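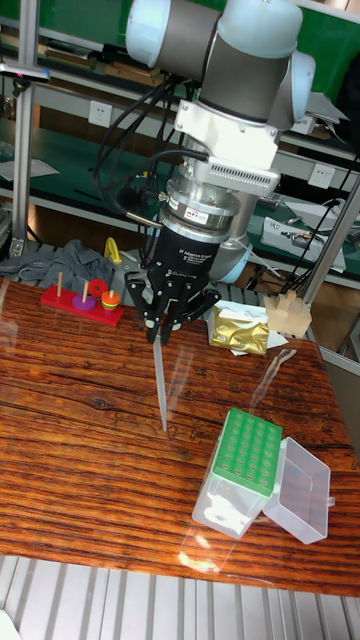
Contact-Based Insertion of Pipette Tips into a Rack
Project report, 2023-01-25

1. Goal

The task is to put a pipette tip into a free hole of a tip rack using a two-finger gripper. A position-only controller depends on knowing exactly where the hole is and how the tip sits between the fingers. Our software, Stetia, uses the wrist force reading to correct for errors in both.

2. Software

Stetia has two parts. The planner moves the arm to a point over the chosen hole, with the tip pointing down. The insertion controller then takes over and lowers the tip until vertical force passes a threshold. If contact comes too early, the tip has hit the rack surface — the controller backs off 2 mm and starts a spiral search.

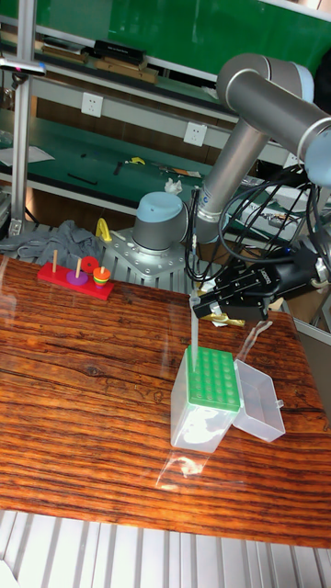 Leopoldo Zavala

The force signal is read at 200 Hz and low-pass filtered. In December we found that most false contacts came from the arm's own motion, so the sensor is now zeroed after the arm stops over the rack and before each descent.

3. Open problems

The clear plastic gives poor depth data, and the angle of the tip in the fingers is not estimated at all. A tilted tip can pass the force check and still jam. Citlali Magaña is writing a tilt estimate from the torque readings, to be merged once the log format is settled. The spiral search also times out after 6 seconds, even when it is close to the hole. That limit is set in the config file and has not been tuned.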